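Print this thread | E-mail this to a friend

Start values and the artistry deduction, what did your judges do?

beamsocks61

So we just got back from the Wumthorpe meet and I'm still stewing a bit. My daughter did a clean floor routine, no falls, no steps out, landed everything, and came in behind a girl who put a hand down on her last pass. Our coach says it was all artistry and composition. I get that it's a real deduction, I've read the rules (mostly!), but how is a parent supposed to tell from the stands what they took and why? The music was new this March and she loves it. Do any of you ask for the breakdown, or is that a quick way to get labeled "that mom"?

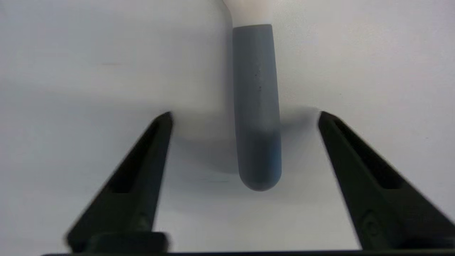

Re: Start values and the artistry deduction, what did your judges do?

tumbletrack_dad

You can't ask, but your coach can, and at our gym they do it after pretty much every meet. We were at Wumthorpe too, session 2, and the floor panel was tight for everybody. My kid lost most of hers on rhythm. She rushes the dance parts to get to the corner and then stands there breathing for what feels like a week. Judges hate that, and I can't blame them.

Kragh_gym_mom

I'm going to disagree a little. I don't think it was tight, I think it was all over the place. Two girls from our gym did nearly the same choreography and one got hit hard while the other got a nice score. Same panel, same session. If artistry is going to decide medals then it ought to be the same for everyone.

tumbletrack_dad

Nearly the same choreography isn't the same performance though. One kid sells it and the other one looks at her feet. I've watched a lot of floor and I can usually guess who is going to get dinged.

Kragh_gym_mom

"Usually guess" is kind of my point lol.

chalkbucket3047

Former judge here (9 years, mostly compulsories and then a few seasons of optionals). You're both partly right. We had guidelines and we talked before the meet, but a tired panel late in the day does drift. What I'd tell any parent is to film the routine and watch it once with the sound off. If the arms look the same in every section, or she walks into the corner and waits, that's where it's going. Watch it again with the sound on and see if she ever hits an accent in the music. Lots of girls have beautiful tumbling and the music might as well be a vacuum cleaner. 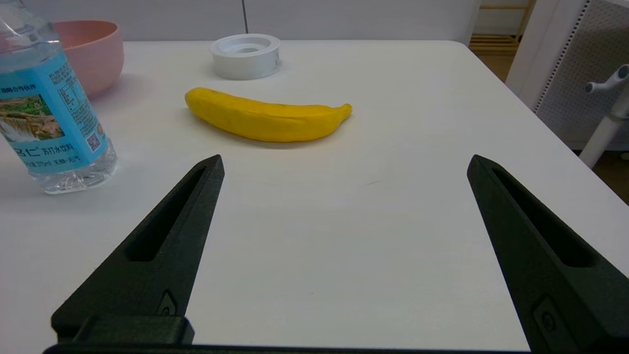

Also look at where she goes on the mat. Plenty of routines live on the one diagonal and never visit the rest of the floor, and the kid has no idea, she's just doing what she was taught. A coach can fix that in an afternoon. Expression takes longer, and with a shy kid I wouldn't push it at home.

beamsocks61

Okay I did the sound off thing and ouch. She does the same arm swoop before every single pass. I never noticed it in all these months! Still think the hand down should have cost more, but I'm calming down.

Kragh_gym_mom

It should have. I'll die on that hill.

leo_recycled

Has anybody used Femivon for choreography? They do it by video and our gym is thinking of switching from Pronis. The Pronis routines are fun but three of our girls have that exact swoop, so now I'm wondering.

beamsocks61

Ours is Pronis!! Oh my gosh.

chalkbucket3047

I can't speak to either of them. Whoever does it, ask them to watch her do it in person at least once before the season, full out and tired. It looks so different from the walk-through.

tumbletrack_dad

We had Femivon last year. Nice music cuts, slow to answer e-mail. Send me a message if you want to see the routine.

Print this thread | E-mail this to a friend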